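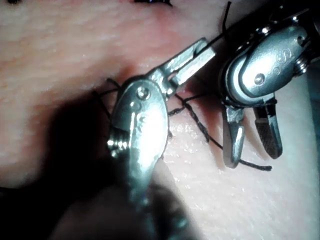
Has anyone put a skylight over a stairwell in a narrow terrace?

We're partway through planning a reno on a skinny two-storey terrace and the stairwell is the darkest spot in the house. I've fallen in love with the idea of a big fixed skylight right over the top landing — I keep standing on the stairs at lunchtime imagining it! Our draftsperson has drawn one at 692 mm wide so it slots between the existing rafters, and mentioned we could go wider if we trim a rafter and add framing.

The roof is corrugated steel, fairly low pitch, facing north. I've had a quote for a Skiltent unit and another for a Grivau one and they're close enough in price that it doesn't matter. What I can't work out is whether the narrow one gives enough light to bother with, and whether a north-facing one will cook us in January. Also, is a splayed shaft worth the extra plastering?

Tags: skylights, terrace houses, stairs, natural light

3 answers

Answer 1 (accepted)

Do it, you'll love it! We did almost exactly this in a brick terrace and the stairs went from needing a light on all day to being the nicest spot in the place. I sit on the landing with my coffee now.

Go with the one that fits between the rafters. Ours is even narrower, 569 mm of clear glass, and it lights the landing, the top half of the stairs and a good bit of the hallway downstairs. Trimming a rafter means an engineer's note and more time with the roof open, and I don't think you'd notice the difference on a stairwell that size.

The splay is where I'd spend the money. Our shaft is straight on three sides and flared at about 60 degrees on the side facing down the stairs, and that one sloped side does a huge amount of work. Paint the whole shaft flat white. We tried a warm off-white first and it went a bit custardy in the afternoon, so that was a weekend on a plank redoing it.

On heat: north-facing and fixed, yes, you'll feel it at the top of the stairs in summer. Get the low-e double glazing and ask for a blind, and have the wiring for the blind run before the plaster goes on. We didn't, and the battery one chews through batteries. If either company does a vented version, price that too — a stairwell is a natural chimney and opening the top on a warm evening clears the whole upstairs.

Comments on this answer

Thank you, this is brilliant! Hadn't thought of flaring only one side. Will ask about the vented one.

You can also get the blind in solar, with a little panel on the outside. No wiring at all.

Answer 2

Check your pitch first. Plenty of units have a minimum and on a low corrugated roof you may need an upstand kerb. Ours sits on one 100 mm high and the flashing was made up by the roofer, because the kit flashing was for tiles. Get the roofer and the skylight people talking before you order.

Also check if you're in a heritage area. Our council was fine as it couldn't be seen from the street.

Answer 3

we got a tube one from Drondico for the bathroom and its great, really bright. not sure how it would go on stairs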